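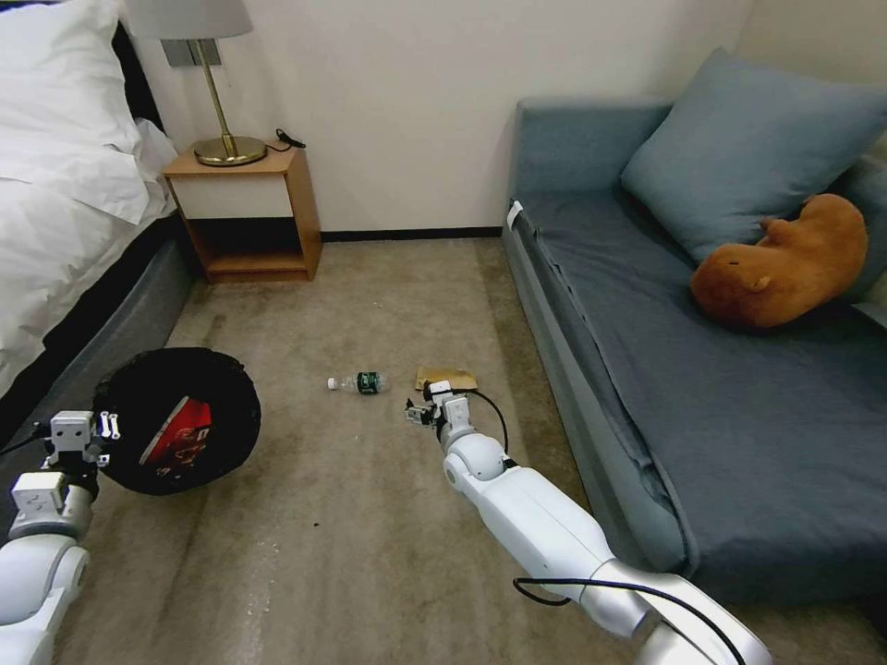

Wurkero, June

WHY DOES STUFF END UP ON THE FLOOR?

A kids' guide to bedrooms, gravity and the word "later"

Every bedroom has a floor, and every floor has something on it. It might be a sock. It might be a bottle of water that has rolled off to live its own life. Grown-ups tend to treat this as a mystery ("How did this get here?"), and they usually ask it in a voice that suggests they already have a suspect.

Let's look into it properly.

The floor is very good at its job

Gravity pulls everything down, all day and all night, and it never gets tired or stops for a snack. Your bed stops some things from falling any farther. So does a nightstand, and so does a sofa if you are lucky enough to have one in your room. Anything that misses those lands on the floor, which catches it every time. No goalkeeper has a record like that.

So the floor is where things go when no one has decided where they go. A book you put on a shelf is there because you picked the shelf. A book on the carpet is there because you got bored on page 32.

Why bottles like to lie down

Take a plastic water bottle. When it stands up, all its weight sits over a small circle at the bottom. Give it a nudge near the top and it leans. Lean it far enough and its weight is no longer over that little circle, and down it goes.

Once a bottle is on its side, it is much harder to knock over, for the simple reason that it has already been knocked over. It can still roll, though. On a smooth wooden floor it may keep going until it meets a wall or somebody's foot. Carpet slows it down, because all those little fibers squash under the bottle and use up its push. That's why a bottle on carpet often stays in the middle of the room, right where a person walks in the dark.

My neighbor Maarten Verschueren stepped on one at night last winter. He says he was in the air long enough to think about his choices. He was fine. The bottle was flat.

Why paper is sneakier

An envelope is a different sort of trouble. It's so thin and light that it slides off a bed without making a sound. Air pushes up against it as it drops, so it can swoop sideways and land somewhere you would never think to look. Under things, usually.

Brown paper on a beige carpet is extra sneaky. When two things are nearly the same color, your eyes have less to go on. A moth on tree bark plays the same trick, but the moth has a good reason. The envelope is just being difficult.

Before you throw away any paper from the floor, look inside it. Catriona Dalgleish, who lives on my street and taught fourth grade for years, once put a birthday card in the recycling with the money still in it. She brings it up whenever anyone mentions envelopes, so we try not to.

What is all that carpet made of, anyway?

A carpet is thousands and thousands of bits of yarn fixed to a backing, standing up close together like a crowd at a concert. Some are made of wool, which comes from sheep. Many are made of nylon or other plastics, which do not come from sheep, however politely you ask.

All that yarn makes a room warmer to walk around in, and quieter too, since sound gets muffled in the fibers. It also makes a fine hiding place for crumbs. A crumb on a tile floor sits there in plain view, looking guilty. A crumb on carpet drops down between the strands and waits.

Spills sink in the same way. Tiny gaps between the fibers pull liquid along, and that's called capillary action (CAP-uh-lair-ee). You can watch it happen if you dip the corner of a paper towel in water: the water climbs up by itself. So if you spill something on a carpet, press a clean cloth on it right away and tell a grown-up. Don't rub. Rubbing pushes the mess deeper and spreads it out, and then you have a bigger mess that you also have to explain. And putting a sofa over it is not cleaning. People have tried.

The little table with the big job

A nightstand may be the smallest piece of furniture in a bedroom, but look at what it has to do. It holds up the lamp. It keeps your things close enough to grab without getting out from under the covers. Some have a drawer for the stuff you want hidden and an open space underneath for the stuff you don't mind people seeing.

The open space is worth thinking about. In many homes it stays completely empty while its owner tells everyone there is nowhere to put anything.

The lamp on top has a few tricks of its own. Its base is usually wider than its stem, and that helps it stay upright (remember the bottle?). The shade softens the light so that you aren't staring straight at a bare bulb. If the lamp has a cord, keep it behind the table and off the walkway, where it can't catch your toes. Leave the plugging in and unplugging to a grown-up if you're small.

Does a bed have to be made?

Scientifically speaking, the bed doesn't care.

There's even a point to be made for waiting. You give off warmth and a bit of moisture while you sleep, and letting the covers air out for a while in the morning helps them dry. "For a while" means something like breakfast. It doesn't mean until October.

Bedding that hangs over the side is also sliding, very slowly, toward the floor. The part that's hanging pulls on the part that isn't. The more that hangs, the harder it pulls, until one night you wake up cold and the blanket is sleeping on the carpet by itself. Pull the covers back to the middle and you've beaten gravity until bedtime, at least.

The 300-second tidy

You don't need a whole afternoon for this. Set a timer for 300 seconds. That's five minutes, but it sounds more like a rocket launch.

Start by the door and work toward the bed. Pick up anything a foot could land on. Bottles first: if there's water left inside, check with a grown-up about whether to drink it or pour it on a plant, and if it's empty, find out how recycling works where you live, because some places want the cap left on and some want it off.

Next, paper. Look inside, then keep it or recycle it.

Then the bed. Pillow at the top, covers in the middle, no part of anything trailing on the ground. If a toy turns up in there, it's allowed to stay.

Last, get down low and look along the carpet with your cheek nearly touching it. You'll spot things you missed when you were standing up. I found 39 cents this way once, along with a button that fits nothing I own.

When the timer goes off, stop, even if you're not done. Tomorrow has another 300 seconds in it, and the floor will have caught a few more things by then.

Try it yourself: the roll test

You'll need an empty plastic bottle with its cap on, a big book, and two kinds of floor, one with carpet and one without.

Prop up one end of the book to make a ramp. Lay the bottle on its side at the top and let go without pushing. Mark where it stops. Do it again on the other floor, using the same book propped to the same height, so that the floor is the only thing that changes.

Now put a little water in the bottle, screw the cap on tight, and test it again. Does it roll farther or not so far? Write down your guess first. Changing your guess afterward is a very old method, but scientists frown on it.

Then pick the bottle up off the floor.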